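Filed under: Exchange & Hosting / Branch meetings / Minutes

Studton Exchange Branch – minutes of the spring meeting, April 2023

Taken by me, Ottilie Widmer, because Svenja Eder had done it the last two times and gave me a look. I've written it up the way I talk, so if you want it stiffer, you know who to volunteer next time!

Present: Svenja Zwahlen (chair), Nazareno Lombardi, Ingeborg Bühler, Svenja Eder, me. To save confusion the two Svenjas are Zwahlen and Eder from here on, and I don't mean it rudely.

Last minutes

Agreed, with one correction from Ingeborg. The welcome walk in the autumn went up the north path to the chapel and not the south path, and she'd like that put right as two families wrote to her asking where the steps were. Put right.

Where we stand for the coming year

Zwahlen went through the applications. We've got 36 students wanting to come to us, which I thought was lovely, and 51 beds offered if you count everyone who ticked a box on the form. She then spoiled it by saying that plenty of those are "maybe" beds – people who'd have somebody for a fortnight but not the whole year, or who are waiting to see if their eldest moves out. Nazareno and I will ring round the maybes. I've got the ones on the lake side and he's got the rest.

We talked for ages about how to put the question. Nazareno likes to just ask straight out, yes or no. I think people need a minute to warm up, and I'd sooner chat about the students first and let them come to it. We've agreed to each do it our own way and compare at the June meeting.

Zwahlen also reminded us that a firm yes still means a home visit before anyone is matched, including families who've hosted before. A couple of old hands grumbled about this last year. She's not budging and I'm with her.

The welcome page for students

This was the big item. Our page on the website, the one students read when they're deciding, has got very tired. Eder read it out loud and we all winced a bit. It goes on about punctuality for four paragraphs and hardly mentions that you can swim before school in summer!

She's written a new opening, and it's good – the lake, the night trains, the bakery by the station, being able to get up a proper mountain and back in time for tea. Ingeborg thought it was a touch too holiday brochure, and said that what a sixteen-year-old wants to know is who they'll eat lunch with. Fair point. I remember my own year away and I can't tell you a thing about the cathedral, but I can tell you exactly who sat next to me on the bus.

So the new page will have:

- Eder's opening, trimmed a little
- a plain bit about the school day, lunch and getting home (Ingeborg)
- a bit about language, and how much dialect you'll hear at the dinner table, with a promise that everyone is lost until Christmas (me)
- what to pack, and what not to bother packing (Nazareno)

Drafts to Eder, please, and in the body of the email. She can't open half of what we send her.

Nazareno wants to put in that students should bring something small from home to cook or share. I'm all for that. We had a wonderful evening with the cheese bread last year, and I still haven't got the pan clean.

Language weekend

We're going back to the Oberholzer, the hostel above the village, as everyone liked it and the rooms are cheap if we bring our own sheets. Ingeborg has the booking in hand. They've asked us to be out by ten on the last morning, and we've asked for eleven, and she'll let us know.

I said I'd run the beginners' group again and I'm really looking forward to it. Last time I did far too much grammar on the first evening and you could see their eyes going. This time it's games and food words and ordering things, then a walk down to the village shop where they have to buy something without pointing. Zwahlen will take the group that already speaks some, and she's planning a session on how to phone a dentist, which made us laugh but is probably the most useful thing anyone will learn all weekend.

Nazareno asked whether host brothers and sisters can come too. We went back and forth on this. I think they help enormously, Eder thinks they end up speaking English to everybody and the whole weekend goes to pot. We've settled on letting them come for the first afternoon and supper only, and seeing how it feels.

Bus passes

The students' passes are to be sorted through Jomden this year, as the old arrangement has come to an end. Ingeborg has been on the phone to them and found them friendly but slow. Each student will need a photo and a letter from the school, and the letter has to be the original. Host families will be told this in the welcome letter, in bold, and then again when they've missed it.
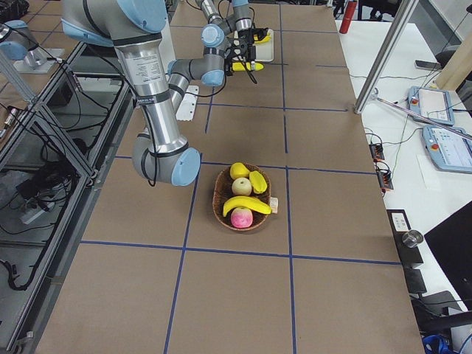 Eder asked if the passes cover the boats. They don't, sadly. We'll do one boat trip as a group in the first month and leave it at that.

Money

We're trying Pinance for the branch account, mainly so that Zwahlen and Ingeborg can both see what's coming in without posting bits of paper to each other. It seems fine so far. There was one payment with no name on it, and if you're the person who paid for a weekend place and wrote only "thanks" in the box, please get in touch, we'd love to know who you are!

Weekend places stay at the same price as last year. There was a short wobble over whether to put them up, and we decided to leave it be and ask for cake donations instead.

Support contacts

Every student has a contact person outside the host family, and we're short. Ingeborg has been covering for several students on her own and has asked, very nicely, to have fewer. It isn't a huge job: a coffee once a month, answering the odd text, and knowing when to pass something on to Zwahlen. You don't need to have been on exchange yourself, though you do need the checks and the short training. I'll take on one more and Eder will ask among the returned students from the older years.

Anything else

Nazareno wants a returnees' evening, with those just home telling the ones about to leave what it's like. Everyone keen. He'll find a room.

I asked whether we could stop using the word "placement" in letters to families, as I think it sounds like furniture. No decision, but Zwahlen said she'd have a think.

Eder has a box of lost property from the last weekend: one boot, a phone charger, a very nice green scarf. Speak to her.

Next meeting is in June at Ingeborg's, usual time. Bring your phone lists, and Nazareno is bringing the soup.

O. Widmer

Comments

Marlis: The green scarf is my daughter's!! Will pick it up from Eder, thank you thank you.

Host dad on the hill: We're one of the maybes and you can make us a yes from after the summer. Ring me anyway, I've got questions about the bus letter.

Svenja Eder: Still only one draft in my inbox. You know who you are.

Nazareno: Room found for the returnees' evening, above the library. It has a kettle but no cups.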